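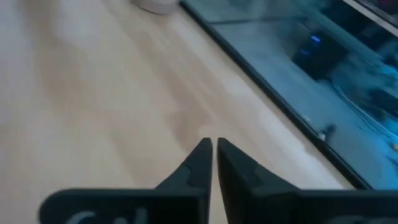 I'd been promised a tour of Zadel for ages, and in January it finally happened. If you don't know the name, they're the people in Illow who take in small household goods that have been sent back to shops, check them over, repack what can be sold again and send the rest off for spares. Not glamorous, I grant you, but I love seeing how ordinary places run and I'd heard they had put robots on some of the benches, so I was very happy to get up in the dark for it.

The bus from Zernedden drops you at the wrong end of the estate. It's a fair walk past the tyre place and a bakery unit that smells wonderful, and by the time I'd found the right door it was gone nine and my group had already got their yellow waistcoats on. There were 20 of us, mostly from other small firms in the area, plus a couple of nosy types like me.

We started in goods-in, where nothing is automatic at all. Cages come off the lorries, people open the boxes and somebody types in what's inside. I was surprised by how much of the job is just working out what a thing is! Labels fall off, boxes get swapped, a kettle comes back in a toaster carton. The woman on the end bench told me she'd given up being shocked. On the morning we visited they had 467 parcels on the board to get through before the late shift, and she thought that was a fairly gentle day.

Then through the swing doors to the robot benches, which were what we'd all come for. They're much smaller than I'd pictured. I had car factories in my head, big orange arms behind fences, and these are arms you could nearly get yours round, working at table height with a pair of thin black fingers for picking things up. The arms, the benches and the fitting-out all came through a firm called Belkadi, who also did the training. They pick up small parts, put them where they should go and leave the odd ones for a person to look at.

What I really wanted to know was what the people who used to do all of that by hand think about it, and I was pleased that we were allowed to ask them without a manager standing over us. (The manager had gone to find more biscuits, bless him.)

The answers were mixed. One man who has been there since the beginning said his wrists are better and he wouldn't go back. He used to sort little parts for a whole shift and now he looks after two arms, which mostly means fetching trays, clearing a muddle when a part lands badly, and showing the arm again where something goes if the bench has been shifted. He likes that last bit best. He said it's a lot like teaching his grandson to lay the table.

A younger colleague was less keen. She misses the talking. When everyone sorted by hand they sat in a row and chatted all day, and now they're spread out and up and down from their chairs, so you get half a conversation and then somebody has to go and see to something. She also felt the pay hadn't moved as much as the job had. There's a small extra for people who've done the training, but it took months to come through, and she wasn't shy about telling us so.

I asked whether anyone had lost their job. The reply was no, although some people who left weren't replaced, and I think it's fair to put both halves of that down. Nights have gone as well. A few people were glad and a few relied on the night money, and I don't suppose there's any way of making that come out even.

One of our group asked how often the arms get it wrong. It depends hugely on what they're handling, apparently. Rigid bits are fine, anything floppy is a pain, and shiny packaging causes no end of bother. On one sort of fitting the team had a target of 80 trays a shift and missed it for weeks, until someone on the benches suggested turning the trays the other way round. I'd have liked to hear that her idea earned her a bonus. She got a voucher for the garden centre.

Lunch was soup and rolls in the canteen, very decent, and then we had a look at packing, where it's people again from start to finish and the radio is on. It did feel like the cheeriest corner of the building, though it was also the warmest, so that may have had something to do with it.

If you fancy going, ask at the front office and they'll put you on the list for the next one. Wear flat shoes, bring a jumper for goods-in, and get off the bus a stop later than I did.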